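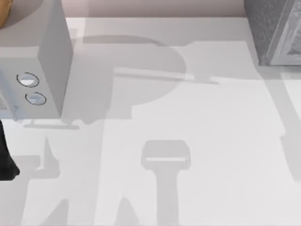 Ceasefire talks between Lamell and Weviveck resumed Thursday, and by resumed I mean both delegations entered the same hotel by different doors. I've covered this border for 4 years and could file the story from my kitchen. A gray box with two round knobs, one slightly bigger than the other, would give you a fair model of the joint commission. The bigger one is Lamell, or so Lamell tells me.

On the table: reopening the Tranar crossing, shut since August. Also on the table: whose flag is taller. They spent the morning on the flags.

Lamell's envoy, Efthymia Mavromatis, called the session "frank." Weviveck's envoy, Ivone Fagundes, called it "useful." In my notes, frank means shouting and useful means lunch.

There are 219 trucks parked on the Lamell side. One driver told me his onions have sprouted and he's thinking of applying for residency on their behalf.

The hotline between the two capitals was tested again at 4 p.m. Weviveck picked up. Lamell said it was a wrong number. Both sides are studying the transcript.

Khanyisile Pretorius, the mediator, has now written 21 drafts of the opening paragraph. The sticking point is the word "the." As in "the border," which Weviveck says there isn't one of.

Next round is in Pickering, if they can agree on who lands first. I've packed for a week. Onion guy says bring a chair.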